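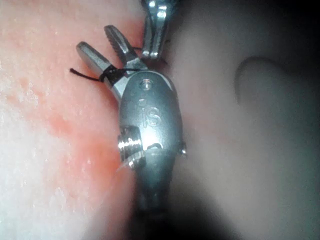 Black suture thread looped around the base of one jaw, with its short tail lying to the left.

Health & Craft | Features

A Small Loop of Thread

Print this article | E-mail to a friend

20 March 2021

In the training rooms at Prerdale, the first lesson in suturing is given with kitchen string. The string is thick and the students tie it around the back of a chair. Only when the knot lies flat do they receive real thread, and then most of them find that they must start again from the beginning.

I spent two days there in December, because I wanted to understand a knot. My grandmother sewed shirts for a living, and I grew up with the idea that thread is a simple thing. The thread I was handed in Prerdale was black, very thin, and had its own opinion. It kept the bends from the packet. When I made a loop, the loop opened again before I could bring the end through.

With instruments the work begins in the same way as with fingers. The thread is wrapped around the closed jaws, then the jaws open, take the short tail, and pull it back through the loops. If the tail is too long, it is difficult to bring through and it gets into everything. If it is too short, it slips out and the knot is lost. The teachers like a short tail, and they repeat this so often that I heard it at night in my hotel.

The fine ridges on the inside of a jaw are there for the grip. They can also hurt the thread. A student who squeezes hard in the middle of a strand leaves a weak place, and the strand may break there when the knot is tightened. So the thread should be held near the end, in a part that will be cut away.

The course uses thread from Koutsoukos, a family company which delivers it on spools of up to 500 meters for practice. The pads come from Ristex and are replaced when there are too many holes in them. A smaller workshop, Hitov, makes wooden boards with hooks, and these I liked the most. One can take such a board home and tie knots in front of the television.

Each student keeps a notebook. On one page I saw 31 small drawings of the same square knot, and beside four of them was written "granny," the name for the knot that results when the second half goes the wrong way. It looks almost right, but under tension it slides.

On my last afternoon I tied one knot that the teacher accepted. She pulled at it with two fingers, nodded, cut it off, and gave me a new piece of thread.

We use cookies to remember your reading preferences. Accept | Learn more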